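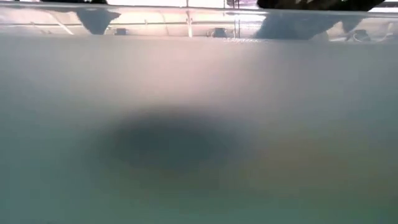

# How to clean and care for a pale, glossy worktop

A pale surface shows you everything, doesn't it? Get your eyes right down level with it and you'll find smears and hazy patches you'd never notice standing up. I've lived with a white gloss worktop in our kitchen at Trindcombe for a good long while now, and I've tried most things on it (including a few I wouldn't repeat!), so here is the routine I've settled into.

## What you'll need

- two soft cloths, one for washing and one kept strictly for drying
- a bowl holding 400 ml of warm water
- a small squirt of ordinary washing-up liquid
- a little bicarbonate of soda for stubborn marks
- a torch, or a lamp you can move about

Do check the maker's leaflet first if you still have it. Mine is a laminate top and quite forgiving, but real stone can be fussy, and some finishes don't care for bicarbonate at all.

## 1. Clear the whole thing

Yes, the toaster as well. I used to wipe round mine and ended up with a lovely clean worktop and a grubby outline where the toaster lived. Brush the crumbs into your hand and give the corners a flick with a dry pastry brush.

## 2. Wash in long strokes

Mix the washing-up liquid into the water, dip your first cloth and wring it out until it stops dripping. Start at the back and work towards yourself, in long overlapping strokes from left to right. Beryl Cheetham, who taught me more about housekeeping than my own mother managed, always went in circles, and I did too for years, but I find I miss less this way.

Rinse the cloth whenever it starts to drag.

## 3. See to the marks

Tea and turmeric are the worst in our house. Stir a teaspoon of bicarbonate with just enough water to make a paste, dab it on and leave it for 11 minutes, or however long it takes you to drink a cuppa. Wipe it away gently with a damp cloth. If there's still a shadow, do the same again tomorrow and resist the temptation to scrub. Scouring pads leave tiny scratches, and on a shiny finish they're there for good.

## 4. Rinse and dry

Go over everything with clean water, about a mugful on a fresh side of the cloth, then dry straight away. Most streaks come from soap left behind, so if you're getting a cloudy film, try using less washing-up liquid before you go out and buy a special spray.

## 5. Look along it

Crouch down, hold your torch low at one end and look along the surface towards the light. Any greasy patches will show up as duller areas. Buff those with the dry cloth, and then you can put the toaster back.

I do the full wash once a week and a quick wipe after supper.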